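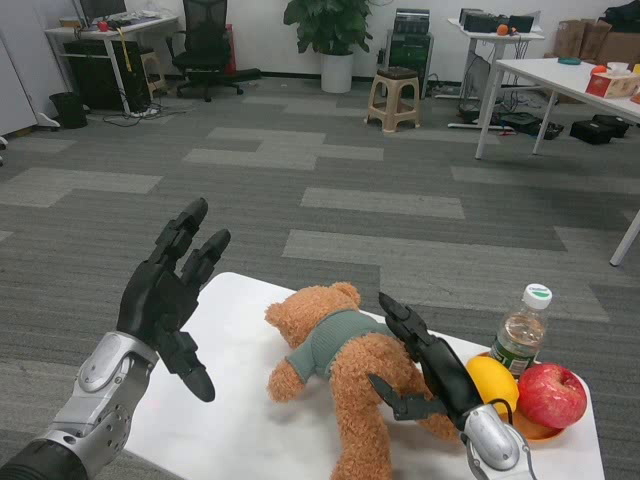
How to Wash a Teddy Bear and His Sweater by Hand

Posted May 20, 2020 on Jollness

I've put bears through the washing machine. I've done the pillowcase trick, the delicate cycle, the crossed fingers, all of it, and I've also spent an evening picking clumped stuffing out of a paw with a crochet hook, so these days I wash by hand. It takes one afternoon of work and a few days of leaving him alone (the hard part, if there's a small person waiting!).

This works for an ordinary synthetic fur bear with polyester stuffing. If yours is mohair, or has straw in him, or a growler or music box, please don't use this method. Go find a doll hospital.

What I use

A mixing bowl and a second, bigger bowl or a clean sink
Mild liquid soap (baby shampoo is fine)
Two old towels and a couple of washcloths
A soft toothbrush
A pet slicker brush, or a clean hairbrush with no little balls on the tips
Cool water

Undress him first

Get the sweater off before anything gets damp. Knit bear sweaters are usually a tight fit over the head, and the ears are the problem. Fold one ear flat, ease the neckline over it, then do the other. Pull from the ribbing at the bottom and never from the sleeves. If it really won't go, look for a seam up the back. Somebody may have sewn the sweater on, and you can snip those few stitches and redo them afterward.

Check him over while he's bare. I run my thumb along every seam and mend any gap now, with a doubled thread. A tiny hole under an arm turns into a big one once you start rubbing at it. Wiggle the eyes too.

Washing the bear

Give him a good brushing while he's dry, outdoors if you can. You won't believe the dust.

Put a small squirt of soap in the bowl with a few inches of cool water and whisk until you've got a thick layer of suds. You're going to wash with the suds and leave the water at the bottom. Scoop some foam onto a washcloth and work over one part at a time: head, then one arm, the other arm, tummy, back, legs. Small circles, light pressure. The toothbrush is for the nose, around the mouth and the bottoms of the feet, where the real grime lives.

Wipe each part down with a second cloth wrung out in plain water before you move on. Then do it again with fresh water. Leftover soap makes the fur stiff, and I've had to redo a whole bear over that.

Roll him in a towel and press. Don't wring!

The sweater

Fill the big bowl with cool water, add a teaspoon of soap, and push the sweater under. Leave it for seven minutes or so, then squeeze gently and lift it out with both hands underneath so it doesn't stretch. Rinse until the water runs clear. If the color bleeds a little, that's normal for dark yarns, just keep rinsing.

Roll it in the other towel, stand on the roll (my favorite step), and lay it flat. Pat it back into shape now while it's wet, sleeves straight out and the ribbing nudged together. If you use a drying rack, put a towel over the bars or you'll get lines.

Drying

Lay the bear on his front on a dry towel, somewhere with moving air, and turn him over every few hours. No radiator, no hair dryer on hot. I did a bear in November once and he took nearly forever, so pick a dry week if you have a choice. Squeeze him right in the middle, and if he feels cool in there he's still damp and needs another day.

Once he's dry all the way through, brush the fur up in short strokes, against the nap first and then with it. Do the ears last. They flatten when wet, and a bit of brushing at the base gets them standing again.

Sweater back on, one ear at a time, same as it came off. If the neckline has gone baggy, run a strand of matching yarn through the top row and draw it in slightly before you tie it off on the inside.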